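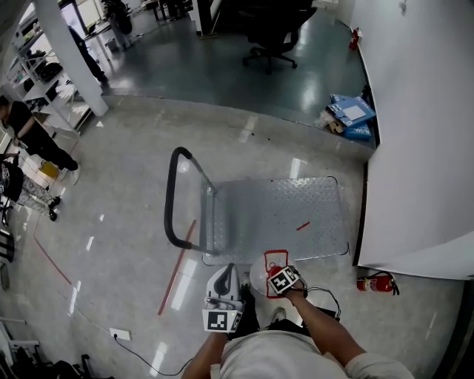 티켓 제목: 손수레 밀기 과제, 업로드한 에피소드가 Losta에서 "정렬 불가"로 반려됨
프로젝트: Drulturach (양손 그리퍼 시연 수집)
구성 요소: 헤드 카메라 / 손 그리퍼 / Losta 업로더
우선순위: 보통 (등록할 때는 "낮음"이었음)
상태: 해결됨, 후속 작업 남음

증상

손수레 밀기 과제에서 이번 묶음으로 올린 에피소드는 600개이고, 그중 50개가 반려됐습니다. 반려 사유는 전부 "정렬 불가" 네 글자입니다. 무엇과 무엇이 정렬되지 않았는지는 Losta가 혼자만 알고 있습니다. 작업 자체는 단순합니다. 양손에 장치를 하나씩 들고, 다이아몬드 무늬 강판이 깔린 평판 손수레에 다가가서, U자로 휘어 올라온 손잡이를 잡고, 민 다음 놓습니다. 손에 든 두 장치에 흑백 마커가 하나씩 붙어 있으니 헤드 카메라가 내려다보기만 하면 양손 위치를 대조할 수 있고, 대조 결과가 그리퍼 쪽 궤적과 맞으면 통과입니다. 재생해 보면 사람 눈에는 다 멀쩡합니다. 손이 손잡이로 가고 손수레가 갑니다. 학습용으로 쓰지 못할 이유가 보이지 않아서 티켓을 엽니다.

재현 방법

1. 헤드 카메라와 양쪽 그리퍼를 켜고 Ilie에서 세션을 시작한다.
2. 손수레 밀기를 평소대로 녹화한다.
3. Losta에 올린다.
4. 커피를 마신다. 이 단계는 생략해도 재현됩니다.
5. 목록에서 빨간 줄을 찾는다.

매번 나는 것은 아닙니다. 같은 사람이 같은 장비로 연달아 찍어도 어떤 것은 통과하고 어떤 것은 떨어집니다. 이런 종류의 버그가 제일 싫습니다.

기록 1: 바닥 탓

첫 번째 용의자는 바닥입니다. 밝은 회색에 광이 나는 바닥이라 조명이 비치고, 추적이 튀면 우리는 일단 바닥을 욕하고 시작합니다. 팀의 전통입니다. 반려된 에피소드에서 헤드 카메라 궤적만 따로 뽑아 봤는데 튀는 구간이 없었습니다. 그리퍼 궤적도 매끈합니다. 반사가 원인이면 어느 한쪽에는 흔적이 남아야 합니다.

그래도 미련이 남아서 자리를 옮겨 다시 찍었습니다. 안쪽의 짙은 녹회색 에폭시 바닥에서 같은 동작을 반복했고, 거기서도 반려가 나왔습니다. 바닥에게 사과합니다. 붉은 테이프 선이 마커 검출을 방해한다는 가설도 나왔습니다만, 붉은 선을 흑백 사각형으로 오인한 로그는 한 줄도 없습니다. 이 가설은 낸 사람의 명예를 위해 출처를 적지 않습니다.

기록 2: 마커 탓

두 번째는 마커입니다. 인쇄물이 들뜨거나 모서리가 닳으면 검출률이 떨어집니다. 양쪽 마커의 ID와 설정 파일의 ID를 대조했습니다. 일치합니다. 크기 값도 일치합니다. 예전에 설정 파일에는 밀리미터, 코드에는 센티미터로 들어간 적이 있어서 이 항목은 두 번 확인했습니다.

검출률은 통과한 에피소드와 반려된 에피소드가 비슷합니다. 손수레를 밀 때는 고개가 들려서 마커가 시야를 벗어나는 구간이 생기지만, 그건 통과한 쪽도 똑같습니다. 밀면서 앞을 안 보는 시연자는 데이터로서도 동료로서도 곤란합니다.

기록 3: 손목 쪽 영상

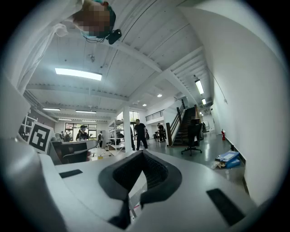
그리퍼 카메라는 화각이 워낙 넓어서 보정값이 조금만 어긋나도 천장 보가 엿가락처럼 휩니다. 원래도 휘어 보이지만, 보정을 거친 뒤에는 펴져야 합니다. 보정판으로 다시 보정하고 이전 값과 비교했더니 차이가 오차 범위 안이었습니다. 보정을 새로 한 값으로 반려분 전체를 다시 돌렸습니다. 결과는 50개 중 50개 반려. 일관성만큼은 흠잡을 데가 없습니다.

이 시점에 Losta 개발사인 Tundberg에 문의를 넣었습니다. 답변은 이렇습니다.

"해당 메시지는 정렬에 실패한 경우 표시됩니다."

감사합니다. 우선순위를 "보통"으로 올립니다.

기록 4: 시간을 보기로 함

공간에서 어긋난 것이 없으면 남는 것은 시간입니다. 더 일찍 봤어야 했습니다. Losta 업로더를 상세 로그 모드로 돌리면 정렬 단계에서 헤드 카메라와 그리퍼 사이의 프레임 차이를 찍어 줍니다. 이 옵션은 도움말에 없고, 업로더 실행 파일 안의 문자열을 뒤지다가 찾았습니다.

통과한 에피소드: 차이가 2프레임 이하.
반려된 에피소드: 첫머리는 정상이고, 중간에 한 번 벌어진 뒤 끝까지 그대로. 벌어진 폭은 전부 16프레임.

서서히 밀리지 않고 한 번에 벌어집니다. 클럭 드리프트라면 이런 모양이 나오지 않습니다. 헤드 카메라 스트림이 잠깐 끊겼다가 다시 붙었는데, Ilie가 빠진 자리를 비워 두지 않고 뒤의 프레임을 앞으로 당겨 붙인 것으로 보입니다. 재생하면 멀쩡해 보였던 이유도 설명됩니다. 영상은 끊김 없이 이어지고, 손과 눈이 서로 다른 순간을 살고 있을 뿐입니다.

이걸 그대로 학습에 넣었다면 정책은 손잡이가 보이기도 전에 손을 오므리는 법을 배웠을 겁니다. 반려해 준 Losta에게는 말투만 빼고 불만이 없습니다.

기록 5: 왜 끊기는가

목요일 오후에 의심 가는 동작을 하나씩 나눠서 시험했습니다.

가만히 서서 고개만 좌우로 돌리기: 정상.
손수레 없이 걷기: 정상.
손수레 밀고 걷기: 정상.
허리를 깊이 숙여 손에 든 그리퍼 쪽으로 머리를 가져가기: 끊김.
같은 동작을 하면서 헤드 카메라 케이블을 다른 손으로 받쳐 주기: 정상.

범인은 케이블 커넥터입니다. 머리를 숙이면 케이블 무게가 커넥터에 옆으로 걸리고, 접점이 순간적으로 떨어졌다가 붙습니다. 손수레를 밀 때가 아니라 시작 전에 그리퍼 상태를 들여다볼 때 나는 문제였습니다. 반려분의 끊긴 시각을 다시 보니 모두 손잡이를 잡기 전이었습니다. 과제 이름만 보고 밀기 구간을 몇 시간씩 노려본 것은 제 불찰이고, 그 시간은 근무 시간표에 "분석"으로 적었습니다.
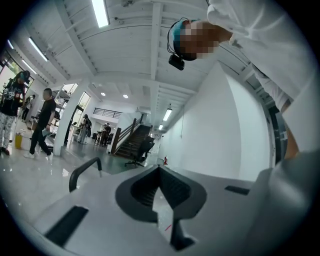

조치

1. 헤드 카메라 케이블을 모자 뒤쪽에서 한 번 고정하고 커넥터 앞에 여유 고리를 둔다. 고리는 손가락 두 개가 들어갈 정도. 팽팽하게 당겨 묶으면 같은 문제가 더 자주 난다.
2. 그리퍼 상태 확인은 녹화 시작 전에 끝낸다. 녹화 중에 궁금해지면 참는다.
3. Ilie 설정에서 "빈 프레임 압축"을 끈다. 기본값은 켜짐이다. 저장 공간을 아껴 준다는 기능인데, 아낀 용량보다 이 티켓의 로그 파일이 더 크다.
4. 업로드 전에 프레임 차이를 검사하는 스크립트를 수집용 컴퓨터에 넣어 두었다. 2프레임을 넘으면 업로드하지 않고 끊긴 시각을 출력한다. 출력 문구에는 무엇과 무엇이 어긋났는지를 적었다.

반려분 처리

끊긴 지점을 알고 있으니 프레임을 밀어 복구하자는 의견이 있었습니다. 기술적으로는 됩니다. 다만 빠진 구간의 헤드 영상은 어차피 없고, 그 구간에 손은 움직이고 있습니다. 손잡이를 잡기 직전까지를 잘라 내고 뒷부분만 쓰는 방법도 있지만, 이 과제는 접근 동작이 절반입니다. 50개는 버리고 다시 찍습니다. 원본은 격리 폴더에 남겨 두었으니 정렬 검사기를 시험할 때 쓰면 됩니다. 실패 사례로는 품질이 아주 좋습니다.

검증

고정 방법을 바꾸고 압축을 끈 상태로 일부러 숙이는 동작을 넣어 다시 찍었습니다. 새 스크립트 통과, Losta 통과. 커넥터를 손으로 흔들어서 억지로 끊은 녹화는 스크립트가 잡아냈고, 파일에도 빈 자리가 빈 자리로 남았습니다.

댓글

[수집 담당] 고리를 만들었더니 뒤통수에서 케이블이 덜렁거린다는 불만이 들어왔습니다. 추적에는 영향 없습니다. 위엄에는 영향 있습니다.

[작성자] 위엄은 수집 항목에 없습니다. 벨크로를 한 단 더 감아 보세요. 커넥터 쪽 말고 모자 쪽에요.

[학습 담당] 지난 5월 묶음도 같은 Ilie 설정으로 찍은 것 아닌가요? 그때는 반려가 없었는데요.

[작성자] 같은 설정 맞습니다. 그때 업로더 버전에는 정렬 검사가 없었습니다. 그래서 반려도 없었습니다.

[학습 담당] 아.

[학습 담당] 컵 옮기기 정책이 컵 앞 허공을 자꾸 집던 게 혹시 이건가요.

[작성자] 가능성 있습니다. 5월 묶음에 스크립트를 돌리는 건은 후속 티켓으로 분리했습니다. 돌려 보기 전까지는 새 학습에 넣지 말아 주세요.

[수집 담당] 벨크로 감았습니다. 덜 덜렁거립니다.

후속 작업

- 5월 묶음 전체 프레임 차이 검사 (미착수)
- 헤드 카메라 커넥터를 잠금형으로 교체할 수 있는지 확인 (부품 문의 중)
- Tundberg에 "정렬 불가" 메시지 세분화 요청 (접수됨. 자동 회신에 따르면 저희 의견은 소중합니다)
- Ilie 세션 템플릿에서 빈 프레임 압축 기본값 변경 (완료)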